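木工与桌面 » 材料讨论 » 枫木拼板当孩子的积木桌垫，要不要上漆？

楼主 栗子壳
发表于 2018年4月23日

家里工作间那张蓝色洞洞板桌子，白天我用，傍晚归孩子。桌面全是圆孔，平时夹东西很方便，拿来搭积木就不行，小块的放上去正好压在孔边上，老是歪。

上个月在Khattak木料店买了一块枫木拼板，直接平放在洞洞板上，没打螺丝，想用的时候放上去，不用就竖到墙边。板子是几条拼起来的，能看到两道长接缝，纹路是那种细细的波浪纹，颜色很浅。店里只做了砂光，没有任何涂层。 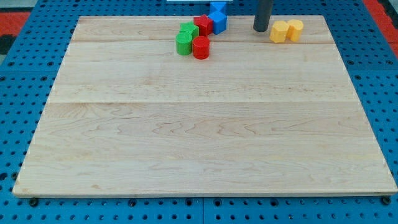
积木是Tolten的塑料块，有方块、圆柱和五角星柱，五角星的那种底面小，以前在孔上最容易倒，现在没这个问题了。

想问三件事。第一，这种裸板给孩子用，要不要上油或者上漆。第二，拼缝以后会不会开。第三，板子直接放在洞洞板上会不会滑，需不需要垫东西。

2楼 老梁刨花
上木蜡油，两遍，薄涂。枫木颜色浅，不上油的话手汗和果汁进去就洗不掉，半年以后中间一圈发灰。上之前拿240目顺纹过一遍，用湿布擦一下让毛刺立起来，干透再磨一遍。

3楼 asuka_77
我反对上油。塑料积木又不刮木头，裸板摸着舒服，脏了砂一下就完了。我家那块裸用到现在，每年六月晒被子的时候顺手磨一次。

4楼 老梁刨花
回复 3楼：你家孩子多大？三岁以下的裸板我不推荐，水杯一倒就是一个印子。另外只磨一面，两面吸湿不一样，板子会翘。

5楼 asuka_77
回复 4楼：五岁。翘倒是翘过一点，翻个面压两天就回来了。

6楼 Leonie Fankhauser
我在瑞士学的细木工，现在住苏州，中文写得慢，请见谅。
接缝的问题：胶合做得好，缝比木头本身还结实，一般不会从缝开。会出问题的是干燥。北方冬天暖气房，湿度很低，板子横着纹路的方向会缩。所以楼主不把它用螺丝锁死是对的。不用的时候竖着放也可以，但是不要靠近暖气片。
上油的话，正面、背面、四个边都要上，遍数一样。端面吸油快，可以多擦一次。

7楼 栗子壳
谢谢楼上几位。我在天津，有暖气，工作间那面墙后面就是暖气管，看来得换个地方靠。
木蜡油有推荐的牌子吗？孩子五岁以下，偶尔还会把积木往嘴里放。

8楼 老梁刨花
我一直用Dadorska的硬蜡油，小罐装，你这个尺寸一罐用不完。涂完别急着给孩子用，罐子上写几天就等几天，我自己还会再多放一阵，闻不到味了再说。

9楼 半吊子工匠
Dadorska太贵了吧，纯核桃油也行啊，厨房里就有。

10楼 老梁刨花
厨房的核桃油很多干得特别慢，摸着一直发黏。而且有孩子坚果过敏的，来家里玩你怎么办。

11楼 半吊子工匠
我用了两年没觉得黏，可能我擦得薄。过敏这个我没想到，收回一半。

12楼 水磨石
说说防滑。洞洞板表面一般比较滑，木板压上去，孩子趴着一推就走。有孔就好办，买几个能插进孔里的短木销，前后各插两个，露出来不要高过板面，把板子卡在中间就行，拿下来也不费事。比垫硅胶片强，硅胶片时间长了在浅色木头上留印。

13楼 asuka_77
木销这个办法好。硅胶留印我证实，我家餐桌上现在还有四个圆圈。

14楼 Leonie Fankhauser
同意木销。请在板子和木销之间留两三毫米，夏天板子会变宽，卡得太紧会把木销顶弯。

15楼 Uvow旧用户
路过问一句，为什么不直接买Uvow那种儿童桌？有围边，积木不往下掉。

16楼 栗子壳
回复 15楼：地方不够，一张桌子得两个人用。往下掉倒还好，掉地上捡起来就是了。板子四条棱我打算倒个小圆角，现在摸着有点利。

17楼 老梁刨花
倒圆角要在上油之前做。手头没有修边机就拿砂纸裹个木块，80目起，慢慢来，R2、R3就够了，端面那两头小心别崩。

18楼 栗子壳
好，那顺序就是先倒角，再砂，再上油。木销我先量一下孔径，下次去Khattak一起买。

19楼 半吊子工匠
上完油发个图，我想看看颜色会黄多少。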